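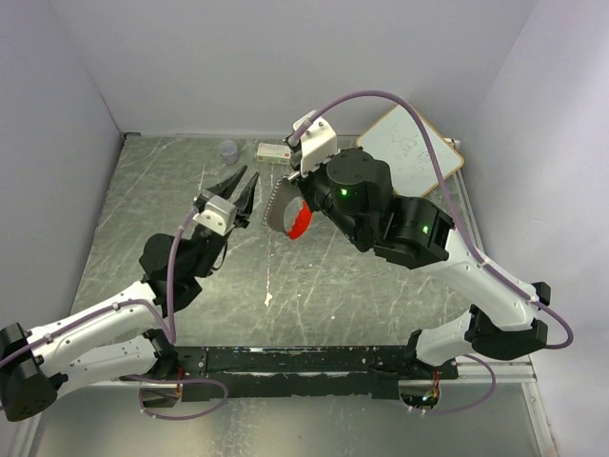 What's in the Deltville rainfall set?
Daily totals from 9 backyard gauges, one CSV per gauge, plus a notes file.

Units are millimeters. Blank means no reading, zero means no rain. Please dont mix them up.

Columns: date, gauge, total, remark. Remarks typed as written in the logbooks, spelling and all.

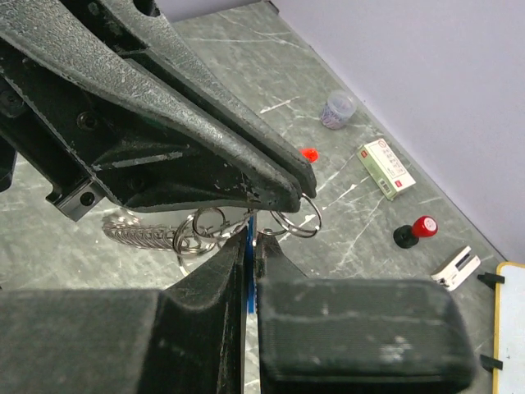 Gauge 3 moved to Alaoui Street in January, so treat before and after as 2 seperate series. Gauge 7 ok.

Known gaps: 600 missing rows, mostly winter. Not filled in.

Loading: any spreadsheet works. Semicolons, not commas.

Corrections to Géza Szilágyi. Last update 1 June 2021.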